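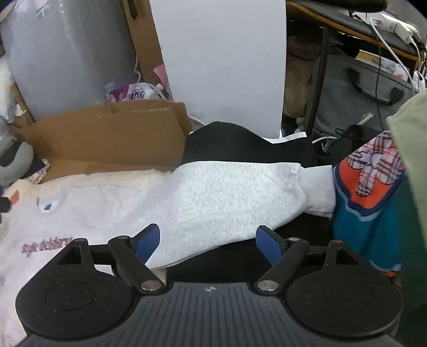
Trucos para que el software de doblar ropa no te haga perder la tarde

Llevo desde agosto probando programas de control para pinzas con ropa de casa, y desconfío de casi todo lo que prometen. Apunto lo que me ha servido.

Empieza por las mangas. Los planificadores suelen buscar el contorno entero de la prenda y se atascan cuando dos telas se tocan. Con una sudadera gris clara cuyo puño roza otra prenda de colores, yo no me fiaría de ninguna máscara sin mirarla antes en pantalla. Separa las prendas a mano, un palmo basta.

Cuidado con lo gris sobre lo claro. El módulo de percepción de Vullard presume de no necesitar calibración. En mi casa confundió la tela crema de debajo con la sudadera en 8 de 40 intentos. Cambié el fondo por una toalla oscura y mejoró algo. Milagros, ninguno.

Los cables blancos, fuera de la zona. Para el detector de bordes de Endach, un cable fino es una costura más, y luego el plan de agarre sale torcido.

Apertura de los dedos: fíjala tú. La automática de Gatard abre siempre al máximo, también para un puño de canalé. Límite manual, guardar perfil y listo.

Registros: guarda solo los fallos. Tenía 941 archivos y no había abierto ni 200. Mutua Rotich me pasó un filtro que borra los ciclos sin error y ahora los reviso los lunes, con café.

Halima Mwaipopo defiende el planificador de Lahtinen porque replantea el agarre a mitad de camino. Puede ser. A mí me replanteó la misma manga tres veces y acabé doblándola yo. Si alguien lo tiene fino con punto grueso, que cuente qué parámetros usa.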